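Dear Petro,

Thank you again for the Hemmin grant, and for being so patient with us over the winter. The chess evenings at Mirnside have settled into a lovely rhythm since January – 46 members now, and two of them had never touched a pawn before they came to us.
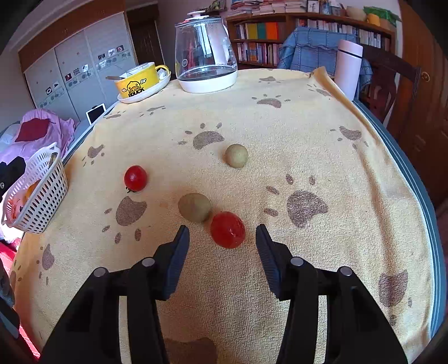
Arsen Hladun has kept up the remembrance shelf too, where families leave a scorebook or a few lines about an old club friend, and people do stop and read it between games. We have spent 549 of the 1,000 so far, mostly on clocks and hall hire. The rest should carry us through to the summer tournament.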